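Aufbewahren und Aussortieren im Wohnraum
Skript zur Einheit 6: Weiche Gegenstände, Kartons und offene Regale

Kursleitung: Desmond Mercado
Übungen und Korrektur: Lanying Cao
Stand: 19. April 2026

Vorbemerkung

Die Einheit setzt die Grundbegriffe aus den ersten Terminen voraus (Zone, Bestand, Rückweg). Wer sie verpasst hat, liest bitte vorher das Glossar am Ende des ersten Skripts. Seitenverweise auf Tsoukalas beziehen sich auf den Reader, der im Kursraum Wonalitz ausliegt. Der Reader darf kopiert, aber nicht mitgenommen werden.

Behandelt werden Gegenstände, die keine feste Form haben oder schlecht zu stapeln sind: Plüschtiere, Stoffpuppen, Decken, Taschen, Jacken, Perücken. Harte Kleinteile kommen nur am Rand vor, Papier und Akten gar nicht. Dafür gibt es nach der Sommerpause im August einen eigenen Termin.

1. Warum weiche Gegenstände Schwierigkeiten machen

Ein Buch hat einen Rücken und steht. Eine Dose hat einen Boden und steht ebenfalls, solange sie niemand umstößt. Ein Plüschtier liegt, kippt, rutscht und nimmt je nach Druck unterschiedlich viel Platz ein. In der Planung führt das zu zwei typischen Fehlern.

Der erste Fehler ist der zu große Behälter. Man legt die Tiere nebeneinander, schätzt die Fläche und wählt danach eine Kiste. Im Gebrauch sinkt der Inhalt zusammen, die Kiste ist halb leer und wird mit anderen Dingen aufgefüllt. Nach einigen Wochen liegt darin Gemischtes.

Der zweite Fehler ist der zu kleine Behälter. Mit etwas Druck geht alles hinein, aber nur einmal und nur, wenn ein Erwachsener packt. Kinder lassen den Rest daneben liegen. Ein Behälter für weiche Sachen ist richtig gewählt, wenn man ihn ohne Drücken füllen und ohne Festhalten schließen kann.

Faustregel aus dem Kurs: Karton locker füllen, Deckelklappen schließen, wieder öffnen. Springt der Inhalt hoch, kommt ein Teil heraus. Sackt er beim Schließen unter die Hälfte, ist der Karton zu groß.

2. Arbeitsfläche vorbereiten

Sortiert wird auf einer begrenzten Fläche. Am Boden oder auf dem Bett eignet sich eine Decke. Sie zeigt, wo der Arbeitsbereich aufhört, und lässt sich am Schluss mit allem, was darauf liegen geblieben ist, an den Ecken zusammennehmen. Stark gemusterte Decken sind möglich, kleine Teile gehen darauf aber leichter verloren. Knöpfe, Haarspangen und lose Puppenschuhe kommen deshalb sofort in eine Schale.

Der offene Karton steht in der Mitte, der noch unsortierte Bestand davor, also auf der Seite der arbeitenden Person. Das Regal befindet sich dahinter oder seitlich in Reichweite. Diese Anordnung heißt im Skript kurze Reihe. Bei der langen Reihe liegt zwischen Karton und Regal ein Weg von mehreren Schritten. Sie ist nur sinnvoll, wenn zwei Personen arbeiten und eine davon ausschließlich einräumt.

Vor Beginn ist zu prüfen:

– Stehen alle Klappen des Kartons offen, auch die schmalen?
– Ist der Karton leer? Kleinteile am Rand und in den Ecken herausnehmen.
– Liegt etwas auf der Decke, das rollen kann?
– Ist im Regal mindestens ein Fach frei oder teilweise frei?

Der zweite Punkt wird regelmäßig übergangen. Gebrauchte Versandkartons enthalten oft noch etwas: einen Clip, ein Stück Füllmaterial, einen Stift. Dunkle Gegenstände auf braunem Kartonboden sieht man bei Raumlicht schlecht, mit der Hand findet man sie schnell.

3. Gruppen bilden

Wir arbeiten mit drei Gruppen, nicht mehr. Wer mehr Gruppen anlegt, sortiert zweimal.

Gruppe A: formlos und unempfindlich. Dazu gehören Plüschtiere, einfache Stoffpuppen, Kissenbezüge. Sie kommen in den Karton.

Gruppe B: formlos und empfindlich. Dazu gehören gefütterte Jacken, Perücken, Taschen mit Bügel oder steifem Boden. Sie kommen ins Regal oder an einen Haken und werden nicht gestapelt.

Gruppe C: fest. Flaschen, Dosen, verpackte Ware, Geschenktüten mit Inhalt. Auch sie gehören ins Regal, möglichst nicht in dasselbe Fach wie Gruppe B.

Puppen mit Riemen, Gürteln oder Bändern sind ein Grenzfall. Ist das Band fest angenäht, zählt die Puppe zu A. Lässt es sich abnehmen, wird es abgenommen und in einem kleinen Beutel beigelegt. Bänder, die offen im Karton liegen, verhaken sich mit den übrigen Teilen, und beim Herausnehmen zieht man drei Tiere statt eines.

Zur Gruppe C noch ein Hinweis. Metalldosen werden in gemischten Beständen häufig zwischen die Stofftiere gelegt. Liegende Dosen haben auf der Arbeitsfläche nichts verloren. Sie werden vor dem ersten Griff zum Plüsch weggestellt, ungeöffnete ebenso wie geöffnete.

4. Reihenfolge beim Einpacken

Zuerst kommt fort, was rollt. Danach die größten weichen Teile, sie bilden die Bodenlage. Gliedmaßen werden nach innen gelegt, damit sie nicht über die Kante hängen. Puppen mit flachem Körper kommen an die Kartonwand, rundliche Tiere in die Mitte. Zuletzt die kleinen Stücke, die in die Lücken passen.

Gegriffen wird am Rumpf. Wer ein Plüschtier am Ohr oder an der Pfote hebt, belastet die Naht, und bei übereinander liegenden Teilen kommt das untere oft mit. Liegt ein Tier auf einer Puppe, nimmt man zuerst das obere und legt es ab, dann das untere. Beides gleichzeitig zu heben spart keine Zeit.

Das Beispiel für die Übung zeigt einen Bestand mit Stücken aus den Gruppen A und C vor dem Karton und ein Regal, in dem B und C gemischt stehen.

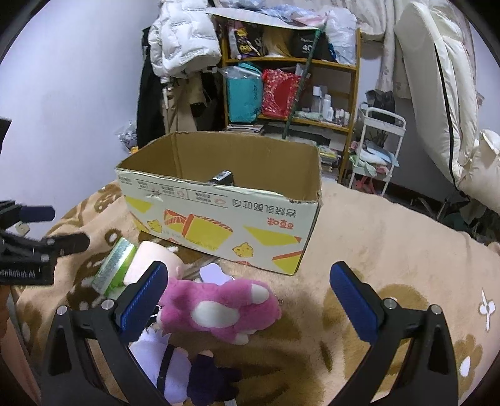
5. Übung: Bestand zuordnen

Arbeitszeit 20 Minuten, Partnerarbeit. Grundlage ist das Bild in Abschnitt 4.

a) Ordnen Sie das rosa Plüschtier mit den weißen Punkten, die Puppe darunter und die grün-silberne Dose je einer Gruppe zu. Begründen Sie die Zuordnung der Puppe mit Blick auf den dünnen schwarzen Riemen.

b) Legen Sie fest, welches Teil zuerst die Decke verlässt.

c) Im oberen Fach des Regals hängt eine weiße Steppjacke oder eine ähnliche bauschige Jacke, außerdem befinden sich dort eine blonde Perücke auf einem Kopf und eine lila gemusterte Tasche. Machen Sie einen Vorschlag, welches dieser Stücke einen anderen Platz bekommt und wohin es soll.

d) Im mittleren Fach stehen weiße Flaschen neben einer rot gemusterten Geschenktüte. Darf das so bleiben?

e) Der Karton ist offen und nicht ganz leer. Was folgt daraus für den Ablauf?

Hinweise zur Korrektur

Zu a) Das Plüschtier ist A, die Dose C. Für die Puppe werden beide Antworten angenommen, wenn die Begründung auf die Befestigung des Riemens eingeht. Ob er angenäht ist, muss man am Stück selbst prüfen.

Zu b) Die Dose. Wer mit dem kleinen lavendelfarbenen Stück anfängt, weil es obenauf zu liegen scheint, erhält einen halben Punkt.

Zu c) Üblich ist die Jacke. Sie gehört auf einen Bügel. Die Perücke bleibt auf dem Kopf und sollte seitlich etwas Luft haben.

Zu d) Ja, beides ist Gruppe C. Wer vorschlägt, die Flaschen nach vorn zu ziehen, soll angeben, wie oft sie gebraucht werden.

Zu e) Der kleine schwarze Gegenstand kommt vor dem Füllen heraus und wird einzeln zugeordnet.

6. Beschriften

Bedruckte Kartons mit Werbung oder Comicmotiven sind zum Lagern brauchbar, erschweren aber das Wiederfinden. Der Aufdruck gibt an, was einmal darin war. Deshalb wird auf mindestens zwei Seiten ein Etikett angebracht, eines an der Schmalseite und eines oben. Ein einzelnes Etikett auf dem Deckel verschwindet, sobald ein zweiter Karton daraufsteht.

Auf das Etikett gehören Inhalt, Gruppe und Raum. Das Datum ist freiwillig. Einträge wie „Diverses“ oder „Kinderzimmer Rest“ werden in den Übungen nicht gewertet.

Für die Fallarbeit verwenden wir die Nummern aus der Bestandsliste Trilow. Der Übungskarton hat die Nummer 1051, das zugehörige Regal die Nummer 3754. Beide Nummern stehen auf dem Abgabeblatt oben rechts.

7. Rückweg und Pflege

Ein Karton im Regal ist nur dann richtig untergebracht, wenn er auch zurückgestellt wird. Bei Kindern heißt das: unteres Fach, keine Klappen nach innen, Gewicht gering. Bei Erwachsenen reicht es meist, wenn man den Karton mit beiden Händen fassen kann, ohne vorher etwas anderes zu verschieben.

Plüsch wird vor längerer Lagerung gewaschen oder ausgebürstet und muss vollständig trocken sein. Luftdichte Beutel sind für kurze Zeit in Ordnung. Gepresste Füllung erholt sich schlecht – nach einem Winter im Vakuumbeutel behalten manche Tiere ihre Falten. Perücken kommen nicht in den Karton, auch nicht im Netz.

Decken, die als Arbeitsfläche gedient haben, werden ausgeschüttelt und erst dann zusammengelegt. Vorher einmal mit der Hand darüberstreichen.

8. Aufgabe bis zum nächsten Termin

Räumen Sie zu Hause ein einzelnes Regalfach mit gemischtem Bestand nach dem Verfahren aus den Abschnitten 2 bis 4. Notieren Sie die Zuordnung zu A, B und C und beschreiben Sie einen Grenzfall in höchstens 300 Wörtern. Fotos sind erlaubt und ersetzen den Text nicht.

Abgabe bei Lanying Cao, auf Papier oder als Datei. Bei Rückfragen zur Bestandsliste bitte direkt an Desmond Mercado wenden.

Literatur zum Termin

Reader Tsoukalas, Kapitel „Weiche Ware“
Arbeitsblatt Besov, Blatt 2 und 3 (Blatt 1 entfällt)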